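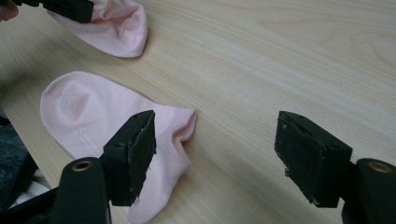

Figure 3. Light pink ankle socks on a wooden tabletop.

4.2 Pairing as a household habit

We were glad to find how fondly people spoke of their laundry. Of the 81 households that kept our diary through May, 48 matched socks on the same evening they were washed - often at a table, with the radio going - and the rest let them wait in a drawer (Riis and Poduval, Kirkwood sample). Eight had given up on pairing altogether, and seemed quite cheerful about it.

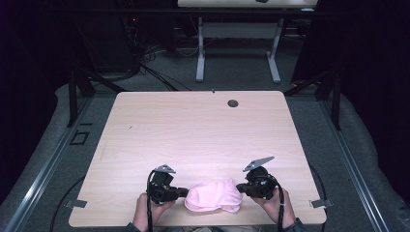
4.3 Who does the folding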